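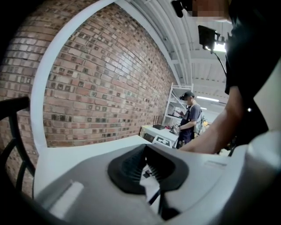
Una mañana enseñando a una máquina a doblar trapos

Lo primero que aprendes cuando te ponen una pinza en la mano es que llevas toda la vida cogiendo las cosas sin pensar. Con ella tienes que pensarlo todo. Yo tardé media mañana en levantar un trapo de cocina por la esquina que quería, y eso que venía convencida de que se me iba a dar de maravilla (¡jugué muchísimo a las máquinas de peluches de la feria!).

Estoy en el taller de Batus, en una sala de ladrillo rojo con fluorescentes en el techo, y me han dejado trabajar un turno como si fuera una más. El encargo se llama Trullow y consiste en reunir ejemplos: personas que doblan, apilan, abren y guardan cosas con una pinza de mano blanca y gris, para que luego un sistema aprenda a hacerlo con un brazo de verdad. La pinza lleva cámara y ve más o menos lo que verá el robot. Yo, en cambio, lo veo todo desde arriba, y esa diferencia me costó varios disgustos con el trapo.

Cada ejemplo dura poco. Colocas el objeto, respiras, empiezas, terminas, sueltas. Después lo deshaces y vuelta a empezar, pero con el trapo un poco girado, o más arrugado, o más lejos. En un turno normal salen casi 190 ejemplos por persona. Yo me quedé en 30, y de esos me tumbaron 6 en la revisión.

¿Por qué me los tumbaron? En dos había metido la mano libre por delante, que es lo que más rabia da, porque ni te enteras. En otro empecé a moverme antes de tiempo. Los demás eran, según me explicaron con mucha paciencia, «dudosos»: iba hacia una esquina, me arrepentía a mitad de camino y cogía otra. A mí me parecía un detalle simpático. Para quien entrena el modelo es un problema, porque el sistema imita también los titubeos, y un robot que se queda pensando encima de un trapo no le sirve a nadie.

Lo curioso es que equivocarse sí se permite, siempre que lo arregles. Si se te cae el trapo y lo recoges con calma, ese ejemplo vale, y hasta lo celebran, porque le enseña a la máquina a salir de un apuro. A partir de ahí me relajé bastante. Creo que mis mejores intentos son los de después de la pausa, cuando ya me daba igual quedar bien.

En las mesas hay placas blancas con un dibujo geométrico negro. Yo pregunté si se podían apartar un poquito, que me estorbaban para estirar la tela, y la respuesta fue un no bastante tajante. Sirven de referencia para saber dónde está la pinza en cada instante, y si alguien las mueve a media tanda toca repetirla entera. No volví a acercar el codo.

El cansancio llega por la muñeca. La pinza no pesa tanto, pero sostenerla siempre con el mismo ángulo acaba notándose, así que se descansa cada poco y se cambia de tarea: un rato trapos, un rato tapas de tarro, un rato cajitas. Las tapas son mis favoritas - tienen un clic final que consuela mucho.

También hay que cambiar de sitio. Batus graba en dos locales, este y otro en Blackburn, porque un sistema que solo ha visto una mesa aprende esa mesa y se pierde en la siguiente. En marzo se suma un tercero en Hirkham, una cocina de las de vivir, con su encimera estrecha y sus cajones que se atascan. Me han ofrecido volver para entonces. He dicho que sí antes de que terminaran la frase, y llevo desde ayer practicando en casa con las pinzas de la ensalada.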